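[Gerkosen-softball] Scoring rule for the extra inning 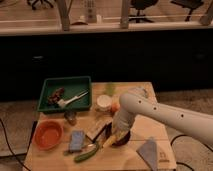 Last changed: 16/06/2025

From: Arnel Lacson
To: league list

Dear all,

Edgardo Lumbao wrote:
> In our game with Ciretti the score was level after seven
> innings. The umpire put a runner on second base at once.
> I thought this starts only in the ninth. Which is correct?

Edgardo, the umpire was correct. We changed this rule before the season. The runner on second base now starts in the eighth inning, for both teams. It is the player who made the last out, or her substitute.

The scorer must not give an earned run to the pitcher when this runner comes home. In the Fladent game it was written wrongly, so I have corrected the sheet. The result stays the same, Fladent won by 2 runs.

The link to the rules on the old page gives error 404. Please use the paper copy until I repair it. The rule is number 17.

One more question from my side: does Dehghan still want to move their June home game? I did not receive an answer from them yet.

With kind regards,
Arnel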